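26th March. Kondus sim, kitchen set, tray task

Restarted generation this morning after the overnight job stopped at episode 3176. The log shows a full disk and nothing else. Moved the February episodes to the Pristton store and resumed from the last complete shard. The partial shard is deleted, so don't go looking for it.

Task is mug pick from tray, teapot left standing. Tray yaw and mug position are drawn per episode; knife block and cooktop stay put. Handle direction is now logged as its own field, which the Moriarty loader needs.
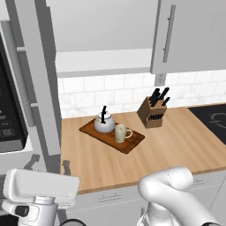 Kitchen set, tray layout: teapot and mug on the tray, knife block further back on the counter.

Mug and teapot overlap from this viewpoint when the mug is drawn near the right corner of the tray. I have left these layouts in. The segmentation masks should be checked for them separately, as the teapot is glossy and the old mask pass had trouble with reflective surfaces.

Settings for this batch: 1000 episodes, 3 lighting presets, seed 11. Grasp approach limited to the handle side. Contact with the teapot counts as a failure, but the episode is kept and flagged.

Open: the Wusturska export still writes gripper width in millimetres where we use metres. Converted by hand for now. Friction on the tray surface is at the default value and needs a proper figure before the next batch.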